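Village Internet Kiosks

I've been collecting notes on village internet kiosks for years, so this entry is a bit more personal than most on the wiki. Bear with me!

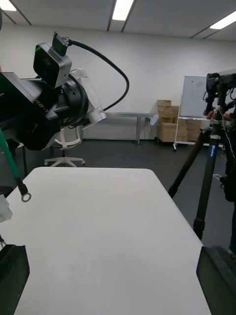 What is a village internet kiosk? It's a small shared room or booth where people who don't have a connection at home can get online, usually with somebody on hand to help them.

Most of the ones I know began as a corner of a shop. The Humutport kiosk, which I used myself, had two computers, a printer and a bench outside where you waited your turn (and heard all the gossip). Ruba Azar ran it and charged by the half hour — students paid less, and anyone filling out a government form paid nothing.

History

The Humutport kiosk opened in March with a satellite link, and in its first year it logged 3,087 visits. A sister kiosk in Stonotitz was much quieter, with 831, mainly because the road there floods. Both ran on a booking program called Nikzad, written by Behrouz Farahani, that I found maddening at first and then got rather fond of.

By the time I stopped keeping track, the network had 11 kiosks, most of them in places with one bus a day.

What people used them for

Exam results, by a mile! After that came crop prices, job applications and video calls to relatives abroad. I remember calls going on so long that the whole bench outside had joined in.

Decline

Cheap phones changed everything. Once a basic data plan cost less than a few kiosk visits, the younger crowd drifted away, and what was left was printing, scanning and help with passwords. Stonotitz closed first. Humutport still opens in the mornings, and the printer is the same one.

See also: Community radio; Shared phone lines; Mobile libraries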